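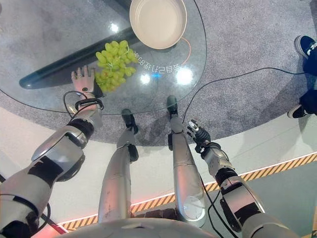 2 December 2025

Spent the whole evening on the Zemham budget and I'm still buzzing! We've been going back and forth since October on whether to buy one humanoid outright or lease from Wurutden, and I think I finally have a sheet I believe in (well, mostly).

The arms and legs are fine in every quote. It's the hands that eat the money, and for table work the hands are what I want. 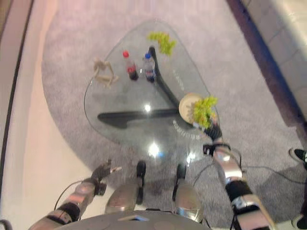 Grapes, plate, right hand.

So: 2,000 a month on the lease, plus 200 for the service plan, plus 100 set aside for fruit, bottles and other props. Add a one-off 777 for shipping to Nistville, and a spare hand priced separately, which Were still hasn't quoted. Must chase them.

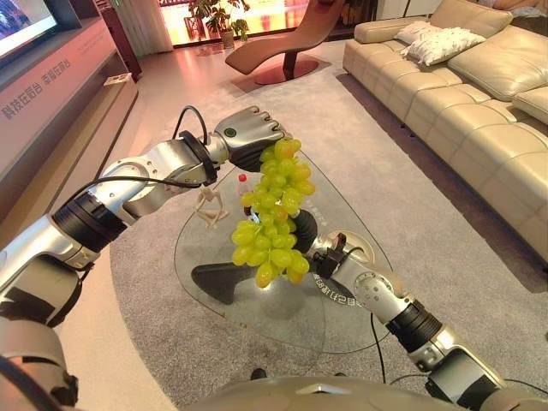
Lease first, says the note that came back from Nistville, and don't sign for a second hand until you know how long the fingers last. Fair point, and it frees up money for cables and a decent rug!

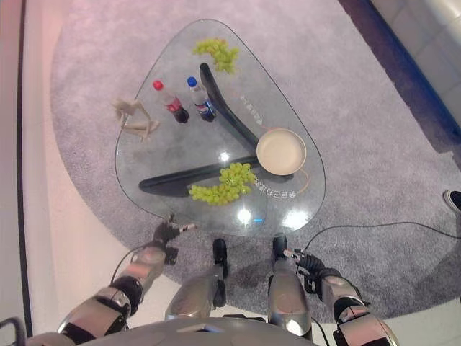 I'd also like a second table in the plan, a different height, so we aren't tuning everything to one piece of furniture. Moved that to the spring column for now. Still to do: insurance, floor space, ask Wurutden if training days cost extra.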